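From: Tadhg Keane
To: gripper-tinkerers list
Date: Jul 26, 2020
Subject: Re: Hand-held grippers, Jalberg vs. Flallow fingers

Sinéad Breathnach wrote:
> Has anyone on here used the Jalberg fingers on anything see-through? We
> swapped ours in February and they're great on cardboard and blocks, but
> the moment there's clear plastic on the table our tracking goes funny and
> I can't work out if it's the camera or us. Also, are the Flallow pads
> worth the extra money? And do you hold yours by the body or did you make
> a handle?
>
> Sinéad

Hi Sinéad,

Good timing, I've spent most of the week on exactly this! Sorry for the long mail, I'll go through your questions in order (more or less).

First, the camera. I don't think it's you. See-through stuff is just mean. My test piece is a smoky gray plastic box with a lid, and from the camera on the gripper you get the ceiling lights twice, once on top of the lid and again down on the bottom of the box. With the fingers wide open it's easy enough to see where the box is by eye, but the tracker loves those bright patches and they slide around every time you move your wrist.

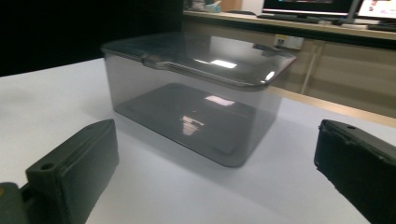
What I changed

- Exposure locked. I'd left it on auto like a fool, and a white table plus dark fingers is about the worst thing you can feed it. Locked is much calmer.
- Frame rate up to 60. Helped on quick moves, did nothing for the reflections.
- Wostitz controller back to the old firmware, build 2787. The newer one drops a reading now and then on my setup. If yours doesn't, leave it alone.
- Slower approach. Boring, but it did more than the other stuff put together.

I haven't tried a matte spray on the box. Ó Súilleabháin wrote to the list about that a while back (message 123 in the archive, if the search is working again) and he liked it, but then you're testing a painted box, and I want to know how the thing does on the plain one.

On to the pads. I borrowed a set of the Flallow ones for 4 days and ran them against the Jalbergs on the same table. On hard smooth walls like these I like the Flallows better, they seem to give a little before they slip so you get a warning in your fingers. On cardboard I couldn't tell you which was which. If you're mostly doing cartons I'd keep my money. If it's tubs and storage boxes all day, yeah, buy them.

The lid is where two grippers really earn their keep. With only one, the box just scoots off across the table when you go after the lid. With one on each end you can keep it still while the lid's up, and you find out fast if your two sides are squeezing unevenly, because the whole box starts to twist.

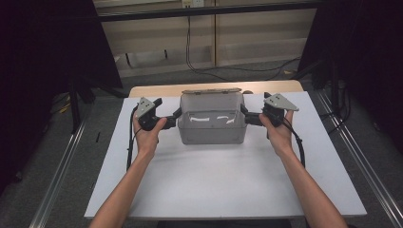
As for handles, no, I never made one. I hold them by the body with my thumb over the top and it's fine for a short session. After an hour I feel it in my forearms, mostly the left. I did print a handle last year and hated it, it put my hand too far behind the jaws and everything felt like using tongs. Cable routing matters more to me. Let them run down beside your arms with plenty of slack, and don't tape them to your wrist, I tried that and it tugs at the worst moment.

Could you send me your exposure settings, and which lens you're on? I'd like to run yours on my table and see if I get the same wobble. And if anybody else here has a Jalberg set with the older screws, please shout, I've stripped one and the new size doesn't fit.

Cheers,
Tadhg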